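4. Caring for the desktop

The Prorar top ships with a factory oil finish. Let it stand for 16 hours after assembly before you put anything on it.

1. Wipe the top along the grain with a dry cloth.
2. Keep mugs and other small items away from the front edge.

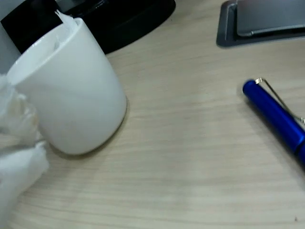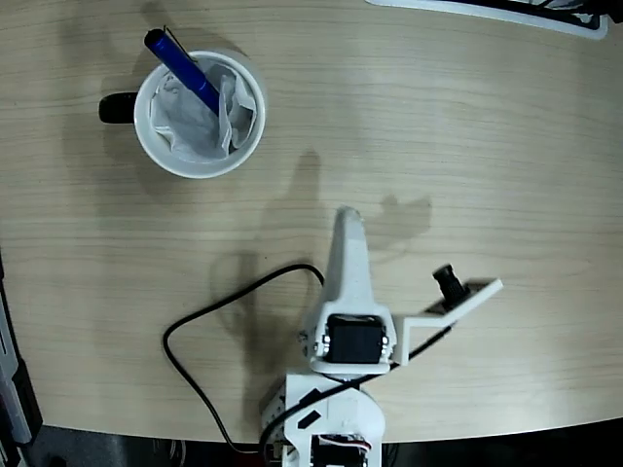 3. Re-oil the top every May — one thin coat is enough.

Caution: Do not load the top with more than 150 pounds.

5. Adjusting the feet

Turn each foot clockwise to raise that corner. Stop when 2 threads are showing. If the desk still rocks, loosen the rear crossbar and start again.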